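Muturlow Sorting Challenge Kit – club and classroom set

Item 217. In stock, ships from the Arkham store. Updated December 2018

The bin sorting task set for school robot clubs, college teams and anyone entering the Flimasau round in May. Bins, task cards, score sheets, floor tape. Arm not included – see "What you need" further down.

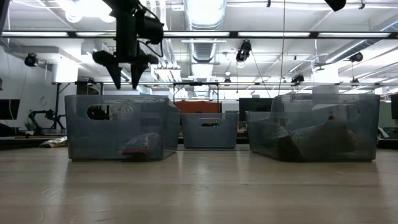
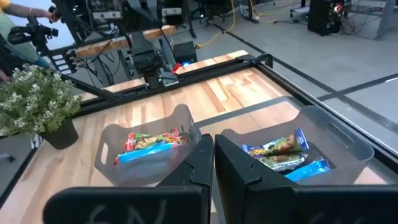 Translucent bins with cut-out handles, on a wooden table.

Can we run the tasks with an arm we already own?
Any arm with a two-finger gripper and enough reach to get over the rim of the large bin will do. Check the reach before you order, measured from the base and with the gripper pointing straight down, not out to the side. Short desktop arms can do the small bin tasks only, and you can still enter at starter level with those.

What's in the box

Large bins, smaller shallow bin, all stackable. Task cards in a ring binder. Score sheets (one pad, reorder as item code plus S). Roll of black floor tape for marking out the keep-clear line. Teacher notes, stapled. Spare cards for writing your own tasks.

Objects to sort are NOT supplied. Bring your own. Wrapped snack bars work well, so do pencil cases, gloves, cloth bags. Mix of stiff and floppy is best. Nothing glass, nothing over the weight your gripper is rated for.

What you need

An arm, fixed down. Clamped or bolted, please, not held on with tape. We get asked.
A flat table. Shiny tops are fine for the arm but can be a pain for the camera if you have strip lights overhead, try a matt cloth or turn off one row.
A camera if you are doing the vision tasks. Overhead or on the wrist, the rules allow either, or both.
Laptop. Any software you like, the kit doesn't come with code.
A stop button somebody can reach without leaning over the table.

Task levels

Starter – move items one at a time from one large bin to another. Driven by hand, joystick or keyboard. Most new clubs get this going in two sessions if the arm is allready set up.

Middle – same move but the program does the picking. Team may place the items where they like before the run. No touching once the clock starts.

Open – mixed pile, judge drops them in. Team picks which items go to which bin from a card drawn on the day. Soft items score higher than boxes. Dropped outside the bins is a lost item, dropped back into the bin it came from is not, try again.

Each run is 5 minutes. Best run counts.

Notes on the bins

See-through on purpose, side cameras can pick out something of what's in there. The plastic is hazy though, so colours come out duller through the wall than from above. If your team is training anything on pictures, take some from both angles or it'll be caught out.

The handle holes cause more trouble than anything else in the kit. Fingers go in, fingers don't come out. Set a keep-out height at the rim and only go below it when you're well inside. Straps and thin cloth also get pulled through the slot. Middle level teams should practise this.

Bins slide when bumped. Rules let you put a rubber mat under, not glue, not screws. Wash in warm water, no dishwasher, the first batch warped.

Changes from the last version

Task cards now laminated.
Small bin is shallower, the old one was too easy to hide things in.
Bonus for a full clear removed. Sorry to the Buenaventura club who had built their whole plan on it.
Score sheet has a box for restarts, was missing before.
Teacher notes page order fixed.

Age and supervision

Written for 14 and up. Younger groups have used the starter cards with an adult on the stop button the whole time. Hands out of the bins when the arm has power, every time, even if it looks parked. Long hair and lanyards tied back. Tape the keep-clear line first, before anyone unpacks the arm.

Delivery and returns

Comes in one carton, fairly light but bulky. Schools can order on account, put the order number on the form or it sits in the queue. Return unused within the month. We can't take back written-on score pads. Cracked bins on arrival – keep the carton, send a picture, we send a new one out.

Spares

Large bin, single
Small bin, single
Score pad
Floor tape, black
Task card set (say which level)

Entering the Flimasau round

Kit does not include entry, seperate form on the club page. Teams of up to 5. You can use your own kit on the day, or the one on the table there, same bins. If you use ours allow time to re-measure your bin positions, the tables aren't all the same height.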